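Week 6 handout: Reading Rooms - Dust, Carpet and Indoor Air
HSC 2204, Housing and Health
Notes by Danilo Ocampo, updated 01/06/2025 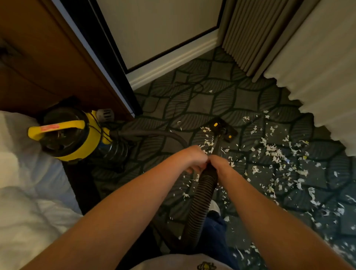 Fig. 6.1. Canister vacuum on bedroom carpet, both hands on the hose.

Okay, so last week we did moisture, and a bunch of you stayed after to ask about dust, which made me happy because dust is my favorite topic in the whole course (I know, I know). These notes cover what I said in lecture plus the bits I skipped when the projector died. You don't need to print them. If something in here disagrees with the slides, go with the notes - the slides are older.

What dust is made of

You've probably heard that house dust is mostly dead skin. I heard it in fifth grade and repeated it for twenty years. It's a nice gross fact, but the share varies so much from home to home that I'd rather you didn't put it in your essays. A good part of what settles indoors came in from outside: soil on shoes, pollen through the window, soot from traffic. The rest is made in the house. Clothing and bedding fibers, skin flakes, hair, pet dander, bits of food, cooking particles, crumbs of paint and plaster, pieces of dead insects.

What you find depends on who lives there and what they do. A house next to a gravel road has gritty dust. A home with two cats and a wool rug has dust you could knit. When Viorica Bratu and I did our sampling in Dundville, we could often guess which bags came from homes with a wood stove before we opened the log sheet, just from the color. That isn't a scientific method, please don't cite it, but it gives you the idea.

Size matters more than weight

This is the part people lose points on, so slow down here. Particles are sorted by their width in micrometers. A human hair is somewhere in the tens of micrometers across. The stuff you can see drifting in a sunbeam is big, as dust goes. Big particles fall out of the air within minutes and sit on the floor until somebody walks on them.

Small particles behave differently. Anything under 10 micrometers (PM10) can be breathed in past the nose. Under 2.5 (PM2.5), a lot of it can get deep into the lungs, and it can hang in still air for hours. So a room can look spotless and still have plenty floating in it, and a room with visible fluff under the bed may have pretty decent air. Visible mess and air quality are two separate measurements. On the midterm I will ask you about one and hope you don't answer about the other.

The floor as a storage unit

I like to call this the reservoir idea. Floors, couches, mattresses and curtains hold dust, and activity lets some of it back out. The word for that is resuspension. Walking does it, kids wrestling do it, making the bed really does it.

Carpet is the big reservoir. It holds far more dust per square foot than a hard floor, and there are two ways to feel about that. One camp says carpet traps particles and keeps them out of the air. The other says carpet never really gets clean and gives you a puff of old dust every time you cross the room. Both camps have data! The answer depends on how deep the pile is, how old it is, how often it's cleaned and who is using it. A toddler who plays on the floor with her hands in her mouth has a very different exposure from her six-foot uncle who walks through on the way to the fridge.

Hard floors hold less, but what they hold is loose. If you've ever opened a door and watched a dust bunny sail off across the boards, you've seen it. Damp mopping helps a lot. Dry sweeping mostly moves things around, and some of it goes up.

Cleaning and what it does to the air

Vacuuming removes dust from the floor. It can also put some into the air, in two ways. The head and your feet stir things up, and if the filter is poor or the bag leaks, fine particles go straight through the machine and out the exhaust. An old vacuum with a tired bag can raise the fine particle level in a small bedroom while it's making the carpet look lovely.

A few practical points from the discussion:

Go slowly. Carpet needs several passes, and the second direction picks up things the first one missed.

Empty or change the bag before it's packed full. Airflow drops as it fills, and so does pickup.

A HEPA filter only helps if the air has to go through it. A good filter in a leaky housing is money thrown away.

Open a window while you clean, unless the outdoor air is bad that day (smoke season, heavy pollen).

If someone in the home has asthma or a dust mite allergy, have another person do it if you can, and let the room settle before they go back in.

Dust top to bottom, with a damp cloth, and do the floor last. My grandmother knew this and she never read a paper in her life.

Dinesh Kanagaratnam asked in section whether you could skip all this and just buy an air purifier. Good question. A portable cleaner works on what's in the air right now. It does very little for the reservoir. If the carpet keeps feeding the room, the purifier is bailing a boat with the hole still open. I'd want to see both.

Dust mites, quickly

Mites eat skin flakes and don't drink - they take water out of the air. That's why last week's lecture and this one belong together. Keep indoor relative humidity under 50 percent and mite numbers drop over time. The allergen comes mostly from their droppings, which are fairly large particles, so they go up when the bedding is disturbed and come down again pretty soon. Bedrooms matter most for this one, what with us lying face down in the reservoir all night. Hot washing of sheets and zip-up mattress covers are the usual first advice. Results from covers used alone are kind of disappointing, so look at the reading and see what you think.

Lead, and why old paint keeps coming up

In homes built before 1978 in the U.S., assume there may be lead paint until someone has tested. Windows are the worst spot, with two painted surfaces rubbing every time they open. The dust from that lands on sills and floors, and small children get it on their hands. You can't see it in a dust sample. Ordinary household vacuums are not what you want for lead cleanup, and nobody should dry sweep or dry sand. Gemechu Tufa is coming in next week to go through how a clearance test works, so I'll leave it there.

For section

Bring your floor plan from Week 4. Mark where the reservoirs are, where people spend the most hours, and where air comes in. Then write 300 words on what you would change first and why. You have a budget of 30 dollars, so no ripping out carpets. I want to see you choose. "Clean more" is not a plan; tell me what, with what, and how often.

Hand it to Dilani Bhattacharjee in section or leave it in the box outside my office. If you're doing the optional dust log, keep it going through the end of the unit. Same spot, same time of day, same kind of tape on the card. The people who started theirs in November have lovely long records now and I'm a little jealous.

Reading: Chapter 7 in the course pack, all of it. Chapter 8 only up to the section on ducts. We'll do ducts after the midterm, when I've found my good slides.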